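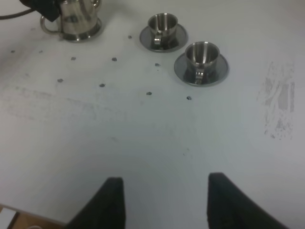
Stainless steel milk pitcher with a thin curved handle.

Breakfast at the Hotel Ruchti in Pukov starts at 6:30, and by seven the dining room is loud. The hotel serves coffee and tea in steel pots, as it did when Alois Steiner began there as a waiter. He is now the manager, and he has turned down three offers from china salesmen.

"People ask if we're going to modernize," Steiner said. "I tell them the pots are fine. They pour all right and they stack."

Steel became standard in hotel dining rooms because it was cheaper than silver plate and did not have to be polished every week. The Ruchti bought its first set when the building was expanded to 70 rooms. An inventory from that May lists 1283 pieces, counting lids and saucers. Many are still in use. Others went missing in suitcases.

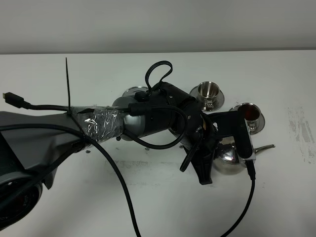

A dark gray arm extends over a white tabletop.

Dents are the main problem. Twice a year Steiner packs up the worst pieces and drives them to Lorenz Haslinger, who repairs metalware in a two-room shop behind the Pukov bus station. Haslinger works with a set of wooden forms and a small hammer. A dented side takes him a few minutes. A loose handle takes longer, and a bent spout may not be worth the trouble.

He gets less of this work than he used to. Most places throw a pot away when the lid stops fitting. Last year he fixed 112 pieces, nearly all of them for hotels.
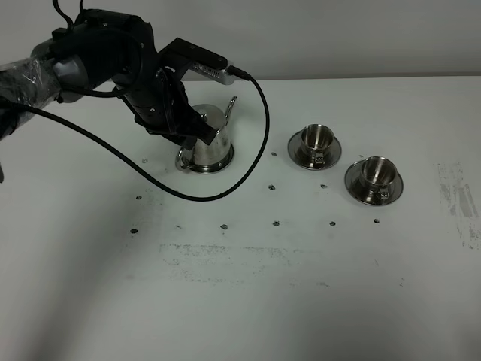
Haslinger also gets calls from private buyers who have found old hotel sets at estate sales. He tells them to check the hinge first, then fill the pot with water and pour it out over a sink. If it runs down the outside, the spout is too low or the rim has been bent. He won't buy a pot without trying this.

Pornthip Ratanaporn took his advice when she opened her tea room, Zedalora, across from the post office. She wanted heavy ceramic pots but lost four in the first month. The steel replacements came from a closed hotel on the lake road. Customers complained that the handles got hot, so she now brings a folded napkin with each order. 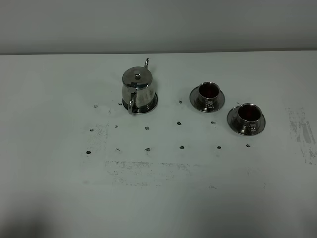
Small teapot and two cups with saucers, all in polished stainless steel.

She keeps the ceramic for green tea, which she brews cooler. Black tea goes in steel. Ratanaporn washes everything by hand and dries it right away to avoid water spots.

At the Ruchti, the pots go through the machine with everything else. Steiner has ordered 200 new saucers for the spring, the same pattern as the old ones.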